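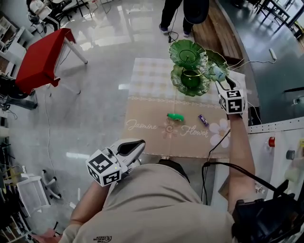
The green cake stand gets lifted over the "Jasmine Flower" end of the table.

I stopped in at the Onwood hall in Gurham on Wednesday to see how the spring tea is coming along, and I ended up staying 45 minutes (I'd planned on ten!). Jasmina Nikolaidis is running it again this year, and she's already fussing over the tables. The tiered stand in green glass is my favorite thing in the place by a mile. I've wanted one ever since the September bake sale, when somebody beat me to it.

Tickets are $2 at the door, same as last time, and kids under five get in free. Last year's tea brought in almost 2000 dollars for the new hall roof, and Jasmina would love to beat that.

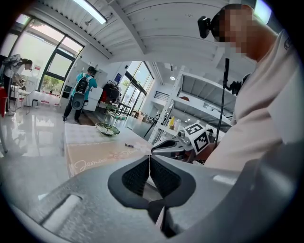
She's still short on cakes, so if you have a good lemon loaf in you, please call the hall at extension 2248 and get on the list. Grgić Bakery over in Britevthorpe is sending rolls, but they don't do anything sweet. Small candies for the kids' table are welcome too, wrapped ones only. Bring your own plate if you want to take leftovers home. I'm making my date bars, and I hope there's room for them on that stand!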